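4.3 Preparing the shared table

Read this section before the first run of each shift and again after any change to the table layout. It applies to all Woditz tabletop cells with a single arm and a two-finger gripper.

CAUTION: Keep hands off the table while the arm is enabled. Press the stop button and wait for the status light to go out before you move anything.

1. Set the arm speed to 15 percent for the first pass over a new layout.

2. Clear the strip next to the arm base. Cups, bottles and containers that are not part of the task go back on the shelf.

3. Place the task items on the white tabletop. Leave enough room between bowls and plates for the gripper fingers to open fully.

4. Lay bottles flat if the task sheet allows it. Close the caps first.

5. Check the cable along the arm. It must follow the arm without pulling tight at any joint.

6. Move the arm by hand control to each corner of the work area and back to the rest position.

Note: Monitors and other fixed equipment on the table count as obstacles. Enter them in the Skidano layout file with a margin of 100 mm on every side.

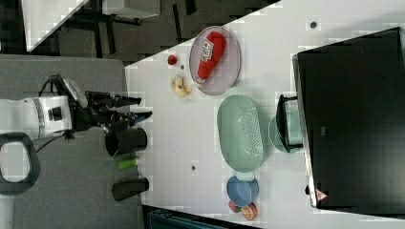
Figure 4-3. Two-finger gripper at the edge of the white tabletop, with tableware and food items set out.

Food items

Fruit and other soft items need a lower grip force than tableware. Use force profile 116 for soft items and go back to the standard profile before you handle bowls or bottles. Cut fruit is replaced at the start of every session. Wipe the tabletop and the finger pads after each one – juice on the pads changes the grip.

Before you enable the arm

7. Walk once around the table. Everyone must stand behind the floor line, 1000 mm from the table edge.

8. Say "arm live" out loud and wait for an answer from the second operator.

9. Enable the arm and run the first pass with one hand at the stop button.

If an item tips or rolls out of place, stop the arm. Do not reach in to catch it. Write the item and the step number in the cell log. Layout changes at the Rurholm site go to Kerstin Sauerland for sign-off before the speed limit in step 1 is lifted.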